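Print this thread | E-mail this thread

Posted in November by @witeo

1/ Bought a pineapple. I have a glass table, a plate and no plan, so this will be a thread.

2/ It came from the greengrocer on Witkowska Street, who had 12 of them on a shelf by the till. I picked it by smell, as advised, and stood there long enough to be asked if I needed help.

3/ Advice collected so far on how to tell if a pineapple is ripe: pull a leaf, don't pull a leaf, sniff the bottom, look at the bottom, tap it and listen. I tapped it and listened. It sounded like a pineapple.

4/ The plate is from the Tiren range, the round cream one. I own one of them. There was a set once and I don't wish to discuss the dishwasher.

5/ The table is the Drurnent. Glass top, weighs the same as a small car, cost 1199 in a sale that I was told would never be repeated and was repeated the following month.

6/ Things you learn from owning a glass table: every fingerprint is permanent, and you can see the carpet through it, so now you have to hoover the carpet as well. I had a wooden table for 15 years and never once considered what was under it.

7/ Anyway, where to put the pineapple. On its side on the plate it looks as if it's having a lie down. Stood up on the bare glass it looks like it's about to address the room.

8/ I left this question with my sister over lunch and got back "it's fruit, eat it". Some people have no eye for interiors.

9/ Both options, lying down and standing up:
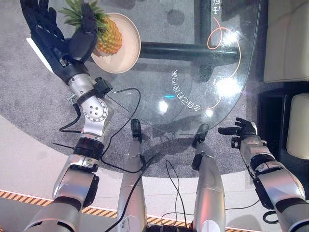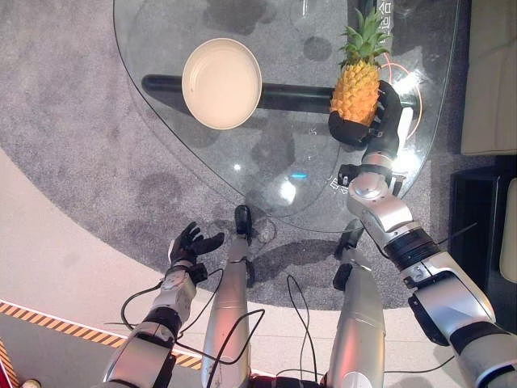
Photos: @witeo

10/ Replies are running heavily in favour of upright. Fine. But upright puts it close to the edge, and then what is the plate for? An empty plate next to a pineapple just looks like a complaint.

11/ To the person who asked: yes, the crown can be twisted off and planted. I have read that it takes years to fruit and I can't keep basil going for a fortnight.

12/ To the other person who asked: yes, those are smudges. See post 6. I've tried vinegar, newspaper and a cloth that cost more than the pineapple. The cloth makes nicer smudges.

13/ Current thinking is to slice it tonight, put the slices on the plate and let everyone win. I'll need a bigger knife — or a smaller pineapple.

14/ 41 of you have now told me to put it on pizza. I'm turning off notifications and going to find the chopping board.

Recent threads by @witeo
The dishwasher, since you keep asking
Is this lampshade too tall or is it me
Carpet samples, ranked by how guilty they make me feel
Basil: a short life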